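22nd February

OK quick update because people keep asking and I keep saying "I'll write it up" and then not writing it up. I'm typing this on my lunch break so forgive the mess.

We have a venue. Finally. It's a small guesthouse called Hollenstein, up a gravel road, lake on one side and a lot of pine trees on the other. Twelve rooms if you count the one over the garage (we are counting the one over the garage). Satish found it, I take zero credit. I was still deep in my beach phase, saving photos of people barefoot in linen, and he just sent me a link with no message. Just the link. I was annoyed for maybe an hour and then I looked at it.

The date is in December. Yes, December. Yes I know about the road. The owner, Rocío Quiroga, says they plow it twice a day and she's only ever had one wedding party stuck at the bottom, and they had wine in the car so they were fine. She told me this like it was a selling point.

Money stuff, since two of you asked. Our total for the venue, three nights, was quoted at 3,000 and we got it down by leaving out the welcome drinks and the string trio. Didn't want the trio anyway. Patricio is doing music off his laptop and he has already sent me a playlist with 7 versions of the same song. We'll talk.

Guest list is 40. Firm. It was supposed to be smaller, then my mother found out about the garage room.

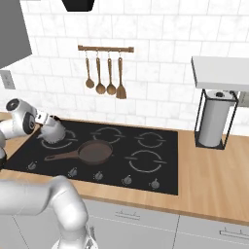
Stove time. 

So food. Rocío's kitchen does one menu for everybody, which I sort of love. Soup, then a choice of trout or a mushroom thing, then cake. Satish's side is mostly vegetarian and mine will eat anything that holds still, so the mushroom thing is going to have to be really good. We went up for a tasting and it was fine? Good fine. The soup was great. I asked for more pepper in the mushrooms and the cook wrote it down on her hand so we'll see if that survives until winter.

Cake is coming from Modent, the bakery by my old office. Lemon, two tiers, no figurines on top. Siham Abdel Rahman is driving it up in her car with the seats folded down and I've decided not to think about that drive at all.

Dress - have one. Not saying more. It has sleeves, Mom, you can relax.

Things still not done:

Invitations (the proofs came back with "Decmber" on them, so that was a fun morning)
Somebody to marry us. Ebere Ekwueme said yes and then found out there's a form, and the form needs a second form
Shoes that work on ice
Where everyone parks
Rings, oops

The parking one is bugging me more then it should. There's a field but it's a winter field. Might do a shuttle from the town, there's an outfit called Muta that runs vans for the ski people and I left them a message. If anyone reading this has used them tell me how it went, good or bad.

Also we are not doing favors. I read a whole thread about little jars of honey and had to go lie down. You get soup and a bed and Patricio's playlist.

Hotel block info for the people who aren't sleeping at the guesthouse is coming, I'm waiting on a call back. Please don't book flights yet!! My aunt already booked flights. Please don't be like my aunt.

Ok, lunch is over, more when I hear about the vans.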